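## 7. Building and sending a group itinerary

This section covers putting a multi-day trip together in Naster, checking it, and sending it to your travelers. You need an agent login and at least one open departure. If you have not added your hotels yet, go back to section 3 first.
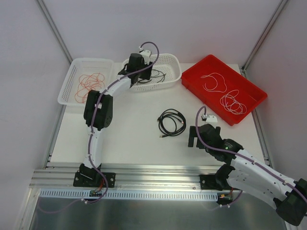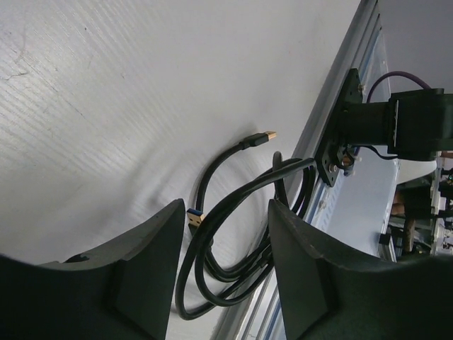
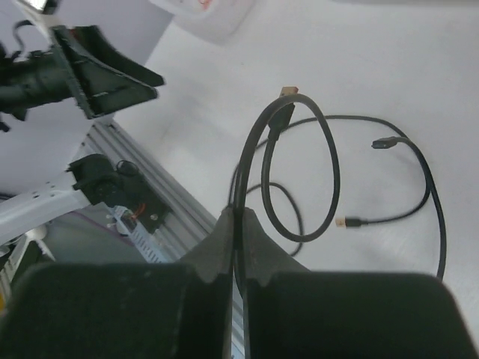
### 7.1 Create the trip

1. From the main menu, choose **Trips**, then **New group trip**.
2. Type a trip name. Travelers will see this name on their documents, so leave out internal codes.
3. Pick the start city and the end city. If they are the same, check **Round trip**.
4. Enter the number of nights. Naster adds one blank day for each night, plus a departure day.
5. Enter the group limit. The standard account allows up to 20 travelers per departure.
6. Select **Save draft**.

**Note:** A draft is visible only to agents in your own office. It does not hold any rooms.

### 7.2 Add hotels

1. Open the draft and select the **Stays** tab.
2. Choose a property from your list and drag it onto the first night.
3. Pull the right edge of the bar across to cover the remaining nights at that property.
4. To offer a choice of hotels in the same city, select **Add option** and repeat step 2. You can offer up to three options per stop.
5. Mark one option as the default. Travelers who do not choose by the cutoff are placed there.

Each property shows a colored dot. Green means rooms are confirmed, yellow means the request is pending, and gray means nothing has been asked for.

**Caution:** Changing the start date after rooms are confirmed returns every dot to gray. Rooms already confirmed under the old dates are not released until you select **Release** in the Stays tab. You may be billed for both sets.

### 7.3 Add day trips and transfers

1. Select the **Activities** tab.
2. Choose a day. The supplier list on the left shows only activities that run on that day.
3. Select an activity and set it to **Included** or **Optional extra**.
4. For optional extras, enter the price per person and the smallest number of travelers needed.
5. Add a transfer for each activity that does not include pickup.

Boat trips from Rurutura have a fixed check-in at the dock. Enter the dock check-in time in the **Meet** field and the sailing time in the **Start** field. If only one is filled in, the printed itinerary uses it for both.

Photo stops booked through Fotbridge come in as a single block. To list the stops one by one on the itinerary, open the block and select **Show stops**.

**Note:** Leave at least one free afternoon on trips longer than seven days. The system will not stop you from filling every slot, but it will show a warning when you publish.

### 7.4 Check the itinerary

1. Select **Preview**.
2. Read each day from top to bottom. Times are shown in the local time of the stop.
3. Correct anything marked in red. Items in orange can be published as they are.

The message you are most likely to see is error 103, which means two items overlap. Open the day, shorten or move one of them, and run the preview again. If the error stays, look for a transfer left over from a deleted activity.

### 7.5 Publish and send

1. Select **Publish**. The draft becomes a live departure.
2. Choose **Send to travelers** and pick email, print, or both.
3. Set the reply cutoff for hotel choices and optional extras.
4. Select **Send**.

Changes made after publishing are saved as a new version. Travelers are not told about a new version unless you check **Notify** when saving.

For departures handled by the Namboodiri office, send the rooming list separately. Go to **Reports**, choose **Rooming list**, and export it as a spreadsheet. Passport names must match the list exactly, including middle names.

To cancel a published departure, see section 9.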